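# Gathering demonstrations in simulation: a talk with Elżbieta Kołodziej

Elżbieta Kołodziej runs the data side of the manipulation project at Flendier, from an office in Clasevthorpe that she shares with Jahangir Liyanage. He maintains the simulator; she decides what goes into the training set.

The task they have been working on since June is small. An arm on a table has to deal with a ball that lies near an L-shaped bar. "People ask why we don't start with something harder," she says. "We did, with Chuensuk. We threw out most of it, and I couldn't tell which part of the task the policy had failed to learn."

Examples are recorded in batches of 100. An operator drives the simulated arm by hand controller, and each run is stored with joint positions, gripper state and rendered views. Batches 12 and 13 were kept whole. Batch 14 was recorded again after Liyanage found that the gripper command had been logged one step late.

"A one-step delay doesn't show when you replay a run," Kołodziej says. "It shows in training, as hesitation before the grasp. We lost a fortnight on it."

Between runs the software changes the ball position, the camera pose and the lighting. I asked whether strong shadows were worth the trouble. She thinks so. "With flat light the network learns that a dark patch is an object edge. Then it meets a window blind and reaches for nothing. I want hard shadows across the wood – more than you would get in most labs."

The camera is moved just as freely, and she accepts views that an operator would find awkward. Operators work from a fixed view of their own; the varied ones are rendered afterwards from the stored states.

Failed runs are kept but labelled. Her rule is that a fumble followed by a recovery is worth having, while a run abandoned halfway goes to a separate folder.
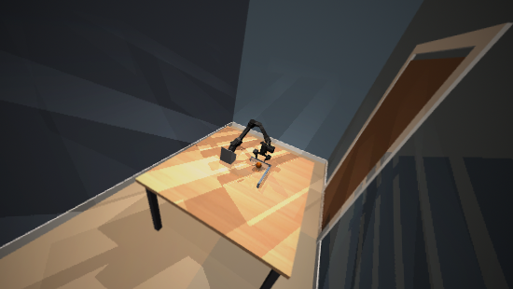
"The labels are still done by hand," she says. "Jahangir has a script that proposes them, and I correct up to eight in a batch."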